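Fri 18 July

Dog harness and lead notebook, canicross bench

Big day on the bungee line! Finally got the Rivham lead onto the pull rig, and it stretched beautifully right through 200 cycles with no fraying at the stitching. I was expecting the bar tack near the clip to go first (it did on the Merkier one, at 80) but it held. Colour has faded a touch where it runs over the pulley, so check that again before the September club run.

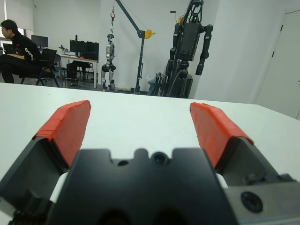

Red pads, taped, fingers open.

Harness next. The Dizon in the small size is a lovely fit on a schnauzer-shaped chest, girth strap sits well back from the elbows and the dog trots out freely. Still rides up at the neck on hills. Try moving the side ring back 19 mm and see if the pull line drops. Also want to redo the chest panel in the softer webbing, the stuff in the grey bin.

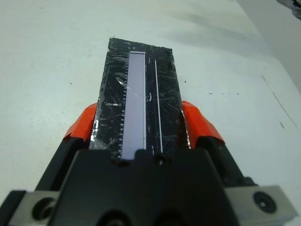 Running belt for the human end is the bit I'm most excited about. The Vumerent buckle slides under load, so I've marked the strap to see how far it creeps over a six-k run. Pen dots are hopeless once there's mud on them. I'd much rather have a row of small, evenly spaced white ticks like the ones on that black strip, easy to read at a glance with a dog hauling you along. White paint marker on black webbing, then? Order 18 metres so there's enough for spares.

Leg loops still to cut.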